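The Slow Road to Erkesari
Jul 26, 2020

When Hedvika Polák tells people that she walked from Tolum to Erkesari, the first question is always how many days it took. She does not like this question. She answers it, because she is polite, but then she adds that the bus makes the same way in one afternoon and the driver plays quite good music.

The old path between the two towns is 70 kilometers long. It was used by traders who carried salt up the valley and brought cheese and wool down again. After the paved road was opened on the other bank of the river, the path lost its purpose very quickly. In some places it became a field, in others a stream took it. The part through the beech forest stayed nearly as it was, only with more leaves on it.

Hedvika came there for the first time with her brother Rostislav, who is a land surveyor and who had found the path on an old map. They had one tent, two different opinions about breakfast and no plan for rain. On the second day they turned back. "We were not in danger," says Rostislav. "We were only wet and angry, and each of us believed that the other had packed the dry matches."

They returned the next year with a better map and stayed at Trnka, a guesthouse which stands almost exactly in the middle of the route. It has a long common table and a stove that must be fed also at night. Guests are given soup when they arrive, before anybody asks for their names. It is a thick bean soup with sour plums, and I must confess that I did not understand it until my second bowl.

I walked the path with both of them this summer. We started early from the lower bridge in Tolum, where the first hour goes between gardens and you have to greet a great number of dogs. Then the valley becomes narrow and the path begins to climb. Rostislav walked in front and stopped at every corner stone he found. Hedvika walked behind him and did not stop, so that they changed places again and again during the whole morning.

The climb is not difficult for a healthy person, but it is long, and it has the unpleasant habit of going down again just when you are proud of yourself. I had new boots. I was warned against new boots by three separate people, and I can now confirm that they were right. At Trnka the landlady looked at my heels, said one short word and brought me a cup of lard with herbs in it. I slept very well and I smelled terrible.
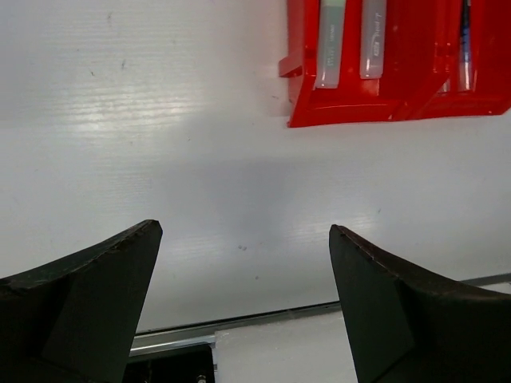 "You cannot hurry it," says Hedvika Polák of the journey.

Above the guesthouse the forest ends and you see Zedis for the first time. The mountain is 3574 meters high and the path does not go anywhere near its top, for which I was grateful. It only keeps you company for a day and a half, first on the left side, then straight ahead, then behind your back. The traders had a rule about it. If there was a cloud on Zedis in the morning, they stayed where they were and played cards. I asked Rostislav if the rule is reliable. He said that there is a cloud on Zedis nearly every morning, and that the traders probably liked cards.

The most damaged part comes after the saddle, where a landslide took away the slope. People from both valleys have talked for years about repairing it. One side would like steps and a railing, the other side is afraid that a railing will bring a parking lot. For the moment you follow the marks painted on the rocks, which are red as far as the stream and after it, for reasons I could not find out, blue.

Hedvika has walked here also in November, alone, when Trnka is closed and you must bring everything on your back. She says that it is the best month. The leaves are down, so you can see how the path was built, with flat stones put on edge against the water. She walks less each day then, and goes to sleep when it gets dark.

We reached Erkesari in the late afternoon. There is no sign at the end of the path. It comes out between a bakery and a tire shop, and you stand on the sidewalk with your stick in your hand. Rostislav bought bread. Hedvika went across the street to read the timetable, and came back to tell us that the last bus to Tolum would leave in ten minutes and that there were still seats.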